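Home | News | Projects | People | Archive | Contact

Print this page | E-mail this item

Sim kitchens: what we got out of the January runs

Quick one from the manipulation group, more in the full write-up when it's done.
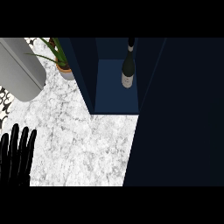

What we tried

Short version - we stopped hand-building kitchens. Kedex now takes one base layout and swaps the surfaces, cabinet colors, appliances and clutter on its own. Marble, navy cabinets, patterned tile, potted plants, whatever is in the asset library. 2207 kitchens generated, 400 used for training, the rest held back for testing and for Harwood's side project on lighting.

Task was pick and place with a bottle. Reach into an open cabinet compartment, grasp, lift, bring it out, set it down on the counter. Sounds easy. Compartment walls get in the way of the hand, and a tall panel close to the camera hides a good part of the approach. Bottles next to a side wall are the worst case and we wanted lots of those.

Policy is the same one as last fall, no changes to the network. Only the training scenes differ. Same number of demos for both sets, 40 per task variant, all teleoperated in sim by Mirjam Martens and two students (thank you, wrists).

What came out

- Trained on the old fixed kitchen: does fine in the fixed kitchen, falls apart nearly everywhere else. Dark cabinets especially. The hand would stop short of the opening and hover.

- Trained on the Kedex set: a bit slower in the old kitchen, much better in kitchens it had never seen. Slower part is real, we checked it twice.

- Changing colors alone gave us less than we hoped. Moving the cabinet panels and the camera gave most of the gain. Mirjam had bet on this back in the planning meeting and has been reminding people.

- Failures now are mostly the wrist hitting the inside wall on the way out. Grasp is good, exit is bad. Arai planner used as a safety check catches a lot of these but adds a wait before every move, so its off by default.

Caveats

All simulation. No real-robot numbers yet and please dont quote this as if there were. Bottles are rigid and the contents don't slosh. Glass is rendered but depth is taken from the simulator, which is cleaner than any sensor we own. We expect to lose some performance there, no idea how much.

Also 8 of the training kitchens had a bug where the compartment floor had no collision, so bottles sank into it. Pulled and rerun. Results hold.

Next

Prorneo hand arrives soon, then the same policy on the real counter downstairs. Second task will be putting the bottle back, harder for all the reasons above. Anyone who wants the scene generator before the release, write to Mirjam. Say which simulator version you're on or she will just write back and ask.

Reading group moved to 3 pm, same room.

Comments (3)

tomasz_r: Did you randomize the finger friction too, or only visuals and geometry? We saw big swings from friction alone.

M. Martens: Visuals, geometry and camera only. Friction is fixed for this round. On the list.

gripfan: Would like to see the wrist collisions split by which wall. My guess is the side nearest the bottle but would be good to know.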